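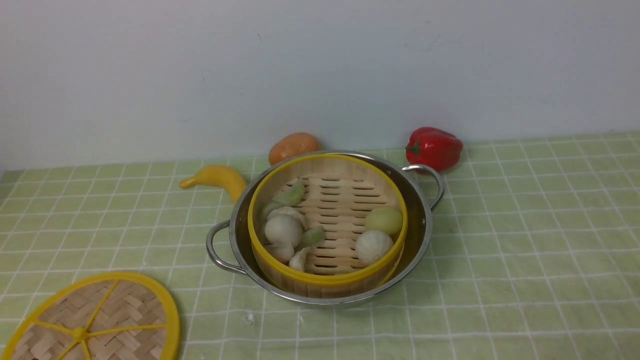
Buns and dumplings in the bamboo basket, with the play fruit and vegetables behind.

Play Kitchen Loan Sets: Frequently Asked Questions

What comes in the dumpling set?
A steel pot with two side handles, a bamboo steamer basket that fits inside it, and a mix of small buns and dumplings in white and green. The fruit and vegetables come in a separate bag and can be borrowed on their own. The tablecloth is ours and stays here, but any wipeable cloth will do at home.

How long can I keep a set?
Four weeks. You can renew by phone or at the desk, as long as another family hasn't asked for it. Sets can be renewed 2 times and then have to come back for at least a week.

What does it cost?
Borrowing is free for members. There is a £3 charge if a set comes back with pieces missing, whatever the number of pieces. If you find them later and bring them in, we refund it.

Is the basket a real one? Can we cook in it?
It is a real bamboo basket, but please don't cook in it. It goes from home to home and the play food has been in it. The same goes for the pot. If you would like to steam real dumplings, most kitchen shops sell baskets quite cheaply.

What age is it suitable for?
We lend it for ages three and up. The smaller dumplings are too small for babies and for toddlers who still put things in their mouths. If you have a younger child in the house, ask for the Inever picnic set, where everything is larger.

How should I clean the food pieces?
Wipe them with a cloth wrung out in warm water and a drop of washing-up liquid, then leave them on a towel. Don't put them in the dishwasher. The pleated buns hold crumbs in the folds and a soft toothbrush gets these out.

And the basket?
Brush it out and wipe it with a damp cloth. Please don't soak it. The slots in the bottom collect fluff and playdough, so check them before you pack up. Let the basket dry in the open air before it goes back in the pot, as we have had to throw away one that went mouldy.

My child only wants to tip everything out. Is there a better way to play with it?
Tipping out is fine. If you want something to do together, put the pot in the middle of the table with the basket inside, and spread the fruit round the edge so there is space to reach. Leonie Janssen, who runs our under-fives mornings, suggests taking orders: one child is the customer and asks for a green dumpling or a big bun, and the other has to find it in the basket. 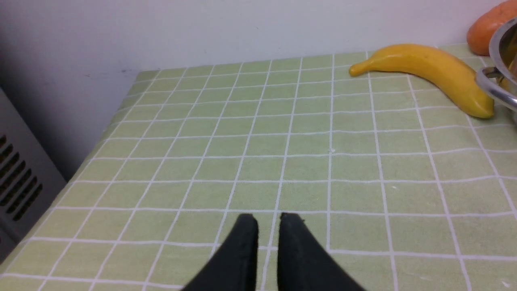 Fruit tends to roll, so it is easier if the rounder pieces go at the back against a wall. The banana stays put more or less wherever you leave it. Older children can sort the food into what you would steam and what you would eat as it is, and they usually have strong opinions about the pepper.

The handles look large. Will they catch on things?
They can catch on a sleeve. Turn the pot so that the handles point away from the child's arms. It also helps to keep the pot back from the front of the table.

Can I use my own tongs or chopsticks with the set?
Yes. Wooden or plastic ones are best, as metal tongs mark the softer pieces. We also have children's chopsticks at the desk, which you can borrow with any set.

Something broke. What should I do?
Tell us when you return it. We don't charge for ordinary wear. If the bamboo has split, stop using the basket and bring it in, and Hagos Sisay will swap it for another. Please don't glue it.

Can a nursery or childminder borrow more than one set?
Yes, up to three at a time. Email Elsie Tamihana at least a week before you need them. In August we close for the stock check and all group loans have to be back before then.

Page last checked January 2020

Related pages
Joining the toy library
Opening hours and parking at Urquhart Hall
Inever picnic set: what's in the bag
Donating toys: what we can and can't take
Group loans for nurseries and childminders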